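About the Sistside Workshop

A shared shop for people building robot arms on their own time
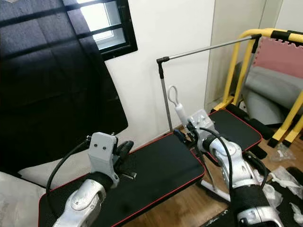
Sistside started as one person's build at home. The first arm took up a spare room, then a second arm was added, and after that there was no space left for a bed. A few of us who had been helping on evenings and weekends agreed to split the cost of a proper place, and we moved into a small unit on Skirkness in June. We kept the name from the street where the first room was.

We now have 61 members. Most have day jobs that have nothing to do with robots. Some came in knowing how to program and had never cut a thread. Others had the opposite problem. You don't need to pass any kind of test to join, but you do need to finish the shop safety session before you power up an arm.

What we work on

Our main project is called Musmont. It is a two-arm setup meant to handle ordinary household things: picking up small items, moving them, holding one thing still while the other arm works on it. We buy the arms and make the grippers ourselves. The gripper housings are 3D printed and the fingers get a rubberized covering, which we replace when it wears down. We are on version 7 of the housing. The early ones cracked at the screw holes, and version 4 was too wide to get into a drawer.

Cable routing has taken more of our time than anyone planned. The gripper cable has to be long enough for the wrist to turn all the way and short enough that it doesn't catch on the furniture. We leave a loop along the side of the arm and check it before every run.

Sinaga is the software side. It records what the arms do while a person is guiding them, and plays it back so we can see where a grasp went wrong. It runs on a used desktop computer. The code is shared with all members, and anyone can submit changes. Changes that affect arm speed need a second member to read them first.

We try things out around real furniture and household objects. An arm that works over a bare table often has trouble with a padded surface or a thin piece of metal lying flat.

Membership

Dues are $62 a month. That covers rent, power, the printers and common supplies such as screws, tape and standard filament. Motors, arms and specialty filament are your own expense unless they are for Musmont. A locker is included if one is open.

There is also a one-time starter kit for $295, with the parts for one gripper and a printed build guide. It is optional. Nearly everyone who buys it has a working gripper within a month, and you can build it at home if you prefer.

Visiting

We are open to visitors on the first weekend of each month from 10 a.m. to 2 p.m. Please wear closed shoes and tie back long hair. Children are welcome with an adult and need to stay behind the tape when the arms are on. Street parking is free, and the entrance is on the alley side, up one step.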